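Laundry at Home – progress report to the Grirano Fund
Prepared by Thaddeus Mercado, Pekarora Housing Support
Period covered: up to the end of December

14 shares | 3 comments

Dear Otis Bellamy and everyone at the fund,

This has been a really good stretch for the project and I've been looking forward to writing it up. When we last reported, the laundry work was mostly a plan and a long wish list. We now have the Blackwood flat fully in use, 59 households signed up, and a much better idea of what people want from a washing machine when they have very little floor to put it on.

The Blackwood flat

You'll remember that we argued for a lived-in room, with a bed and a radiator and the usual shortage of space, and I'm so glad you agreed. Visitors behave differently there. They walk in, look at the stacked machine, and start talking about their own homes straight away – where the airer goes, who does the bedding, what happens when the basket is already full and somebody comes in from football.

The herringbone floor has cleaned up beautifully. We did worry about putting a tall machine on it, and we now check the level at the start of each session, a two-minute job.

Loading and unloading

Most of our effort has gone into the upper drum. Plenty of people have never used a machine with the main opening this high, and it changes the whole business of getting clothes in and out. The big door needs room to swing, so the position of the bed matters more than we had allowed for. We've moved it twice and written the final layout into the room notes.

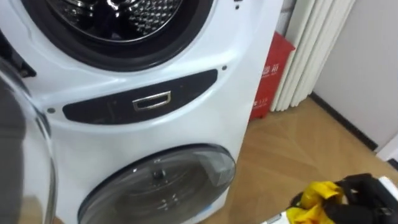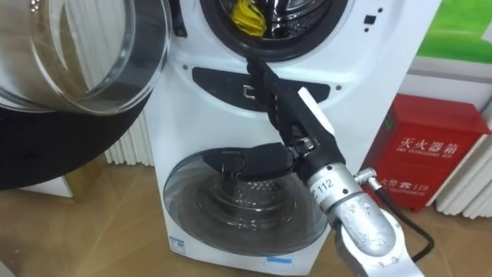
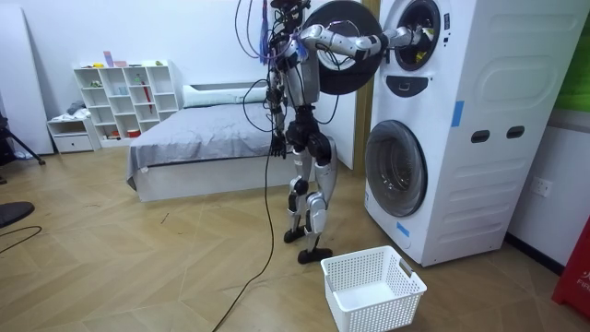 We settled on a short routine that goes on a card for every household. Open the upper door fully. Check the rubber seal for socks and hair slides. Put items in one at a time, large things first. When unloading, feel along the top of the drum as well as the bottom, and wipe the seal before you leave. Several visitors asked for a line about leaving the door ajar between washes, so that has gone in too!

The lower door has had less attention. We'd like to spend the next period on it, particularly for people who find bending hard. Two of our regular visitors have already offered to come back and try different stool heights, and the Brandden centre is lending us a selection.

Sessions and numbers

We ran 136 sessions in the period, some with one person and some with a whole family squeezed in along the wall. Eight had to be moved when the water was off in the building, and all of those people came back, much to my delight. The most popular time is 4 in the afternoon, straight after school, and we've shifted the rota to suit.

Money

Spending is on track. We have £500 left in the small items line and would like your agreement to use it for printing the cards on something that survives a damp room. The first batch, on ordinary paper, curled up within a fortnight.

Next steps

– Finish the lower door trials and add a second side to the card
– Repeat the layout exercise with a narrower room
– Send you the collected comments from visitors, which are a joy to read

Do come and see the flat if you can manage it. Mornings are quieter, and there's always a load that needs doing.

With thanks,
Thaddeus Mercado

3 comments | 14 shares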